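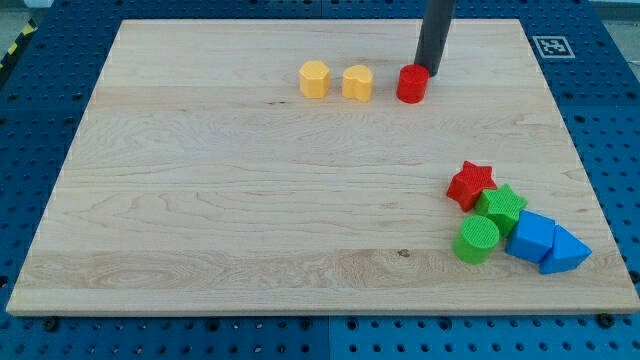
Block Pushing - Student Team Progress Report

April 18, 2021

The Naner student team has finished its board setup. The arm works with eight plastic blocks on a wooden board, two each in red, yellow, green and blue. A printed marker is on the pegboard table next to the board.

Students have logged 314 practice runs toward the 1,000 promised in the grant. Ostap Kravchuk checks the logs before they are counted.

Spending to date is $3,704, nearly all of it on parts. The remaining runs should be done by August - the Szabo lab is open to us until then.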